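Home | Getting Started | Care Guides | Parts | Contact

Section 4: Refinishing a Worn Metal Storage Bin with the Ellari Coating Kit

If you have come this far, your bin has been emptied and you have read the safety notes in Section 3 (please do go back if you skipped them, we'll wait). An old bin that has seen years of use will have chalky patches, scratches and bare spots, and all of these can be brought back to a nice even finish with a little patience. Set aside an afternoon, and don't feel you have to finish in one go.

The kit comes with the Ellari primer, the topcoat, two foam pads and a sheet of sanding cloth. One kit covers a bin of up to 700 square inches, counting the floor and the inside walls together.

1. Look the bin over in good daylight before you touch anything. Run a gloved hand along the floor and the ledges, and mark any rough spots with chalk or painter's tape.

2. Brush out loose powder with a stiff nylon brush. Worn coating can leave a white dust that gets into everything, so wear your mask for this part and keep the pets in another room.
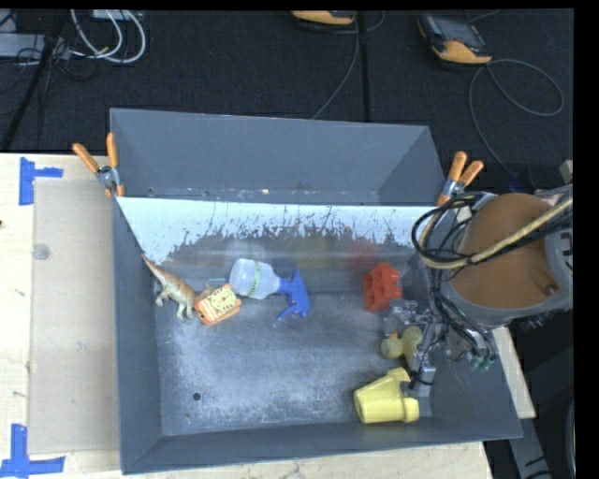
Gamach Rustad

3. Sand the ragged borders where old coating meets bare metal. Small circles work best, using the 100 grit cloth from the kit. You want the border to feel smooth when you slide a fingertip over it, but there's no need to take the whole bin down to the metal!

CAUTION: Never use a wire wheel on a drill. It throws bits of old coating a surprising distance and it can gouge thin metal.

4. Wipe everything down with a damp cloth, then a dry one, and let the bin stand overnight. Corners and seams hold on to water longer than you'd think.

5. Stir the primer (don't shake it, or you'll be chasing bubbles all evening) and lay on a thin coat with the first foam pad. Start at the back wall and work toward yourself.

6. Wait 2 hours and put on the topcoat in the same way, with the second pad. If you see a run, smooth it out right then, while it's still wet.

NOTE: Small holes along a ledge may be there for drainage or mounting. Keep them open by poking a toothpick through each one before the topcoat sets.

7. Leave the bin in a dry, airy place for three full days before you put anything back in it. In a cold garage in November, give it a week.

Touch-up bottles are sold separately through the Irkside parts desk.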